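# "The box is the easy part until it has flaps"

*Notes from a talk with an automation lead, written up in May*

She runs the automation group at Ulico, a firm that packs and ships household goods for smaller sellers. Before that she spent several years on the floor, on the packing side, and she still takes a shift there when the lines are short. I wanted to ask her a simple question, which was whether machines can do this work yet.

"Some of it," she said. "If you mean moving a sealed carton from here to there, yes, and that's been true for a long time. If you mean opening the carton, looking at what's in it and dealing with it, then no. Not at the speed of a person, and not without a person close by."

Ulico tried its first packing arm at the Estholm site. It worked on one product in one size of box, and it worked well. The trouble started when the sellers changed their packaging, as sellers do. The site handles 1,509 different items at present, she told me, and the list changes every month.

"People ask me how many of those the machine can handle, and I don't like giving a number," she said. "It can handle a lot of them if you lay them out nicely. They don't come laid out nicely."

I asked what goes wrong most often. I expected her to say fragile things, glass or eggs. She said cardboard.

"A flap is a bad object. It bends, it springs back, and it's joined to the thing you're trying to get into. A person holds it out of the way with one hand and doesn't know they're doing it. You have to teach a machine that the flap is there, that it has to be held, and that the other hand can go in now. That's two jobs at the same time, and they have to agree with each other."

For the past year her group has been collecting examples of this sort of work done by hand, with people using grippers like the ones a machine would have. The idea is that the software learns from the examples instead of being told every step. She was careful about how much to claim for it.

"It's better than what we did before. Before, we had an engineer writing out the moves for each box. Now we show it the job 400 times and it gets the general idea. Then you give it a carton with one flap torn and it has half the general idea."

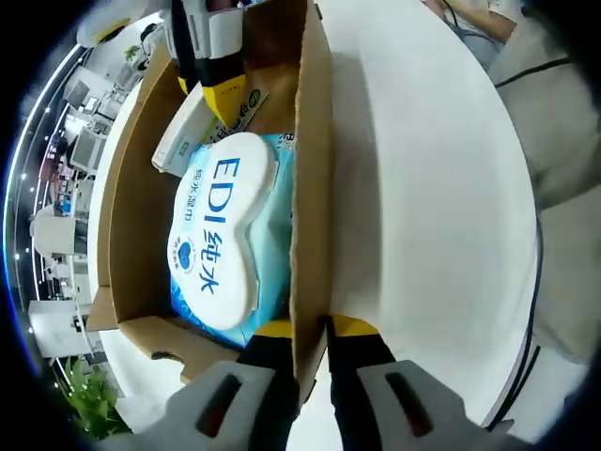
Soft packs are the second item on her list. Wipes, refills, bags of rice, anything in film. They sag when lifted, and they change shape depending on how they were put down. A gripper that squeezes hard enough to hold one may also squeeze it out of its own jaws.

"With a hard box you can plan the grip from the shape. With a soft pack the shape is whatever it is today," she said. "And things lie on top of each other. If there's a small box half under something else, do you pull it or do you lift the other thing first? A new hire gets that right on the first morning. I've never had to train a person on it."

She gave me some figures from a trial last winter. A packer at Estholm, unpacking mixed returns, gets through 600 items in a shift. The machine, on the same kind of returns, was stopped after 20 because it had jammed a carton against the side of the bin and kept pushing. They changed the way it senses force and ran the trial again. It did better the second time, though she wouldn't call it close.

"The vendor wanted to talk about the second run," she said. "I wanted to talk about both."

The vendor was Ondieki, and she has no complaint about them. She said their people were straightforward and came out to the site when asked. Her complaint is with the videos that go around, where a robot folds a shirt or loads a dishwasher and the clip ends there.

"My sister sent me one and asked when she could buy it. I told her to count the plates. It was four plates, all the same, and the rack was empty. I have two kids. My dishwasher has never looked like that."

So what about the home? Ulico has no household product, but she is asked about it more than she is asked about warehouses. Her view is that floors are mostly done, and that laundry and kitchens are further off than the shop floor. In a warehouse you can change the room to suit the machine. You can fix the lights, set the table height and keep people out of the way.

"At home you can't do any of that. You'd have to tidy up before the tidying machine came."

She does think some chores will come sooner than others. Emptying a delivery box onto a counter is one she'd bet on, because the order of steps is nearly always the same and nothing is ruined if it takes ten minutes. Putting the groceries away after that is a different matter, as every cupboard is different and half of them are full.

I asked about jobs. She said the Ciscombe site, where the sealed cartons are moved by machine, has the same number of people as before, doing more of the opening and sorting and less of the lifting. Backs are better for it. She would not promise that it stays that way.

"I can tell you what's happened so far. The lifting went first, and the people who did it were glad to see it go. The hand work is still hand work."

Her group's next trial is on mixed cartons again, with two arms instead of one, so that one can hold the flap. She has asked for cartons straight off the truck this time, with the dents left in. The software team asked for new ones. They have settled on half and half, starting with the new.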